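About Us

Tendero is a small test shop for robot grippers, arms, wrist cameras and controllers. People send us hardware, or a model of hardware, and we find out how it behaves when it has to pick up ordinary stuff. Then we write down what happened, good and bad, and hand over the numbers with the raw logs attached. We love this work, and we hope that comes through on the page!

How we got going

Jamie Pearce and Waraporn Luangrath started Tendero after sharing a bench at a packaging company, where they kept running into the same problem: two grippers with nearly identical spec sheets would act completely differently once you bolted them to an arm. One would close on a jar lid and hold it all day. The other would nudge the lid off the table before the fingers met. None of that was in the spec sheet (stroke, force and weight were, and they were fine numbers, just not enough of them).

So they began a notebook. The notebook became a spreadsheet, the spreadsheet got passed around, and one June a stranger wrote in asking whether they would run the same tests on a gripper he was thinking of buying. They said yes before they had worked out what to charge.

What we test

Most of our projects are side-by-side comparisons. A customer has narrowed things down to a few choices and wants them tried on the same objects, in the same positions, with the same controller settings wherever the hardware allows it. We also do camera placement studies, cable and mounting checks, and the occasional "why does this thing keep dropping spoons" investigation, which we enjoy more than we probably should.

Our object library holds 117 items at the moment. Kitchen things make up a big share of it: mugs, lids, bowls, dull knives, tea tins. There are also toys, hand tools, office supplies and a shelf of packaging. We like thin flat things best, because they cause so much trouble. A disc lying flat on a counter leaves the fingers almost nothing to get hold of, and a few millimeters of height error means you either close on air or press into the surface. If you want to see two parallel grippers stop looking alike, give them both a coaster.

Simulation first, then the bench

Every project begins in simulation with Brarum, our in-house scene tool. Arnar Hauksdóttir wrote the first version and still reads every bug report. Brarum lets us drop a gripper model into a kitchen, a workshop or a plain table, shuffle the objects, change the lighting and run the same reach over and over with small changes. Our longest sweep so far was 1613 grasps, and it ran while we were all home asleep.

We use those runs to decide what deserves bench time. A simulated grasp can tell you plenty about reach, finger clearance and what the wrist camera will have in view. It's weaker on friction and on anything soft, so we're careful about what we claim from it. When simulation and bench disagree, both results go in the report, next to each other.

Montri Chaimongkol builds most of the scenes, and he puts real care into them. He likes clutter, mixed surfaces and pictures on the walls, since a vision system that only ever meets a gray floor and a blank background tends to get a nasty surprise later on.

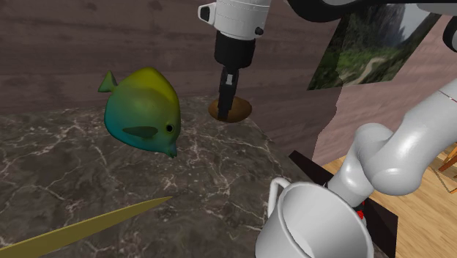 Parallel fingers over a flat disc in a simulated kitchen, with a toy fish and a mug nearby.

On the bench side, we run each gripper for at least 70 trials per object before we quote a success rate. Jaruwan Sangkhawat runs the bench and keeps the trial sheets. She also calibrates the cameras and decides when a set of finger pads is worn enough to swap, and her notes on pad wear have become one of the things customers ask for by name.

Two projects we're fond of

Juteo was a comparison of wrist camera mounts for a customer sorting returned housewares. The mount everybody expected to win put the fingertips neatly in the center of the view and then lost sight of small objects right before contact. An offset mount, a bit ugly, did much better. We ended up using the same offset on our own arm.

Tichý is still going. It's a controller study: one arm, one gripper, several ways of handling the last stretch of the approach. We're looking at how gently the fingers can come down to a hard surface and still finish the pick in a sensible time. The early plots are messy and very interesting, and we'll put them up when we trust them.

How we work with you

We keep to 5 projects at a time so that the people who planned your tests are the ones running them. You get a written plan before we start, and you can change the object list until the first bench day. We don't take commission from hardware makers, and a maker who pays for a test gets the same report format as everybody else, failures included.

If you're nearby, come and see the bench. Bring something awkward to pick up!

Page last updated November 22, 2025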